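Common Ground at the Bench

The Koltport code of practice for two-armed robots, issued in February 2020, runs to 208 clauses. Most of them concern matters that laboratories once settled privately: how a workspace is laid out, how an object passes between grippers, and when a trial must be stopped.

The clause on shared objects drew the longest debate. It requires that neither arm release an item until the other has been shown to hold it, and that each handover take place over a clear part of the work surface. Light, familiar items are recommended for acceptance trials.

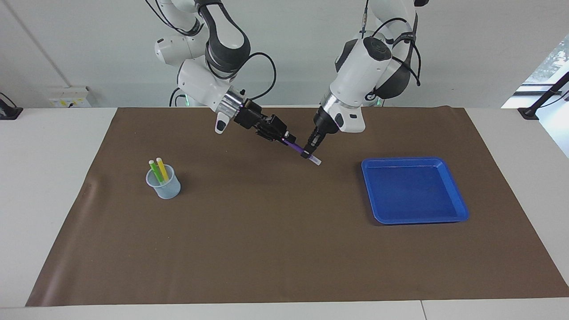

Both grippers on a single purple marker, with the beaker and tray set well apart on the mat.

Kadri Vasiliauskas, who chaired the drafting group at Virkitz, regards the record of failures as the more important reform. "A laboratory that reports 100 trials must report all 100," she said. "Dropped objects are part of the result."

Laboratories at Pacheco and Dositholm have adopted the code in full. Dositholm has since logged roughly 2000 handovers under its terms - each with the operator's initials and the gripper settings in use. Comments on the stopping rules will be received until December.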